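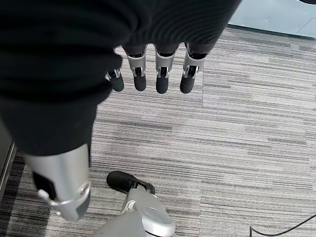
*Figure 1. Wrist camera view during software bring-up: fingers pointing down over the carpet, black ribbed sleeve at upper left.*

**Evex progress report, control and perception software**
Prepared for Jivgate by Vamine, April 5, 2018
Author: Lenka Baláž. Planning section by Zuzanna Dudek.

## Status

The control rewrite is in use on the two-arm platform. Wrist perception is running but does not yet meet the acceptance criterion in the work plan. The planner handles the vanity task from a fixed set of starting layouts. Recording and replay tools are complete except for the annotation export, which moves to the next period.

Spending is within the approved budget. We request one change to the plan, described under "Change request."

## Control

The arm and hand controllers used to run as separate processes that exchanged set points over the network stack. They now share one process and one clock. The joint loop runs at 400 Hz for both arms. Finger commands are computed in the same cycle and sent on the hand bus immediately after the arm commands.

The main benefit is in the logs. Under the old arrangement a finger closing event and the matching wrist motion could be recorded out of order, and every grasp had to be re-aligned by hand before it could be analyzed. With the shared clock, the recorded order is the order in which commands were issued. The worst offset we have measured between an arm command and its finger command is 2 ms.

Three items were changed during integration:

- The watchdog now holds position on a missed cycle. It previously cut torque, which let the arm sag and caused a second fault on restart.
- Joint limits are read from a single file. The planner and the controller had separate copies and they had drifted apart at the wrist.
- Finger effort limits are set per grasp type. A thin, soft object and a rigid handle no longer share the same ceiling.

The per-grasp limits were not in the original plan. We added them after the first sessions with deformable items, when the common limit was either too low to keep hold of a mug or high enough to squeeze a tube out of shape. The grasp type is passed down by the planner as part of the action, so the controller makes no decision about what is being held.

One control defect is open. When both arms are commanded near the edge of their workspace in the same cycle, the solver for the left arm sometimes returns the previous solution and reports success. The controller then tracks a stale target. A check on solution age catches this and stops the motion, but the cause in the solver has not been fixed. Doležal maintains that library and has a reproduction case from us. Their first patch removed the false success flag and left the stale result in place. We are running with our check enabled and the patch not applied.

## Wrist perception

The wrist cameras are processed at 25 frames per second. Each frame goes through a self-mask stage, an object stage and a contact stage.

The self-mask removes the robot's own parts from the image so that they are not passed on as obstacles or candidate objects. The first version projected the arm model into the camera and masked the result with a fixed margin. It worked on bare links. It did not work well on the fabric sleeve, whose outline changes with the elbow and wrist angles and which is not in the arm model. Folds at the edge of the sleeve were reported as a dark object next to the hand, and the planner treated the region as occupied.

The second version combines the projected model with a small segmentation network trained on frames from our own recordings. The network has three classes: rigid robot parts, sleeve, and everything else. Black fingertips against black fabric are still the hardest area. The boundary between the two is uncertain in most frames where they overlap, and for masking purposes this is acceptable because both belong to the robot. It matters only in the contact stage, which needs the fingertip outline by itself. There we use the joint readings to place the fingertip and ignore the image boundary.

The floor also produced false detections. The carpet is striped gray with irregular light and dark streaks, and the object stage was returning long, thin candidates along the stripes. Retraining with more carpet frames reduced this. A height test using the known camera pose now rejects candidates in the floor plane. Its side effect is that a flat item lying on the floor is also rejected, so picking up dropped objects has been disabled in the task planner until a better test exists. Cables on the carpet are rejected in the same way. We do not rely on wrist perception to avoid them.

The acceptance criterion is that the object stage gives no false candidate during an approach. It is currently evaluated on replayed recordings, and some approaches still fail it. The remaining failures are concentrated in frames where fingers from the opposite hand enter the view. The model projection for the opposite arm depends on the calibration between the two shoulders, and a small error there moves the mask by more than the margin. A joint calibration routine is in progress.

## Planning

The vanity task was chosen in the work plan as the main test of two-arm coordination. The counter has a mug with a toothbrush in it, a vase of artificial flowers near the faucet, and a basin whose sloping walls limit how low a hand can reach without touching. A towel hangs on a bar on the right-hand wall. The toothpaste tube is handled by the left hand and the right hand is kept clear of the counter until it is called on.

The planner works on a short list of actions: reach, grasp, lift, present, place, withdraw. Each action names one arm. The other arm is given a hold constraint, which is either a fixed pose or a region to stay inside. Earlier versions left the second arm unconstrained and the solver would use it to relieve a difficult pose, with large motions that had no purpose in the task.

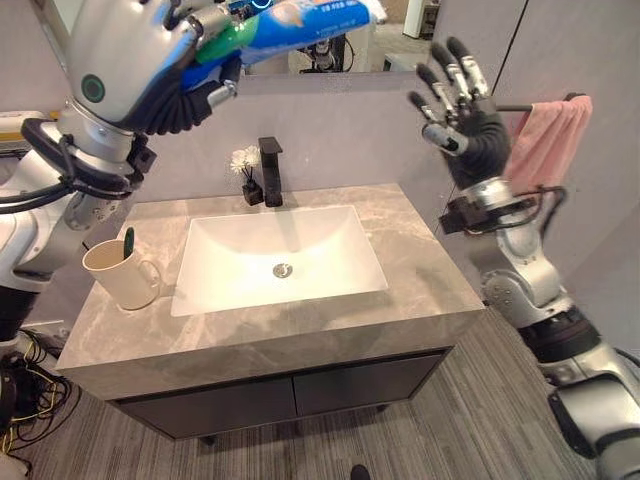

Hold regions for the right arm are defined relative to the counter edge and the wall with the towel bar. The first regions were boxes. They were easy to write and too generous near the bar, where the open hand could pass close to the towel. They have been replaced with regions cut from the collision model, with a separate clearance value for fabric. The clearance is larger than for rigid surfaces, as the towel's shape is not tracked.

The mirror required a change to the head camera pipeline. Reflected parts of the robot and the room appeared in the depth estimate as geometry behind the wall, and reflected items were sometimes matched to the object list. The mirror is now entered in the room model as a plane, and anything estimated behind it is dropped before matching. Position and extent are entered by hand at setup. Automatic detection of mirrors is outside the scope of this phase.

Lifting the tube high above the counter is deliberate in the current action set. The present action raises the held item to a pose where the head camera can see most of it, and the grasp is checked there before the next step. The check compares the visible outline with the expected one and estimates how far the item has turned in the fingers. A long item can extend beyond the top of the head camera view at this height. In that case the check uses the part near the fingers and marks the result as partial. A lower presentation pose is being tested, though it brings the hand closer to the faucet and lengthens the planning time.

Planning failures are now logged with the constraint that caused them. Before this change the planner returned a single failure code, and finding the reason meant re-running the request with constraints removed one by one.

## Recording and replay

We have 52 complete recordings in the new format. Each contains joint states, commands, finger efforts, both wrist streams, the head stream and the planner requests. All of them replay through the perception stages without the robot. The same commit and the same recording now give identical output, a property the earlier tools lacked – the cause was a thread pool that delivered frames in arrival order.

The replay suite runs nightly against the main branch. A change that alters the output of any stage is held for review, with the differing frames attached. This has caught two regressions in the self-mask and one in the mirror filter.

Annotation export is delayed. The exporter writes correct files for the head camera and wrong time stamps for the wrist cameras, where the exposure delay is applied twice. The fix is known and needs a test before release.

## Risks

| Item | State | Effect on plan |
|---|---|---|
| Stale solution in arm solver | Open, with Doležal | Motion stops near workspace edge |
| Shoulder-to-shoulder calibration | In progress | Blocks wrist perception acceptance |
| Floor-plane rejection | Accepted for now | No recovery of dropped items |
| Annotation export | Fix identified | Delivery moves one period |

## Change request

The work plan assigns the next period to a second room layout. We ask to move that work behind the calibration routine and keep the vanity layout until wrist perception passes its criterion. Adding a layout earlier would mean collecting recordings with a calibration that we expect to replace. No change in total cost is requested.

## Next period

- Complete joint calibration of both arms and repeat the replay evaluation.
- Apply the revised solver when Doležal releases it and remove the age check only after a full replay pass.
- Decide on the lower presentation pose.
- Release the annotation exporter with a time stamp test.

The next report is due in June. Zuzanna Dudek will send the calibration results separately when they are available.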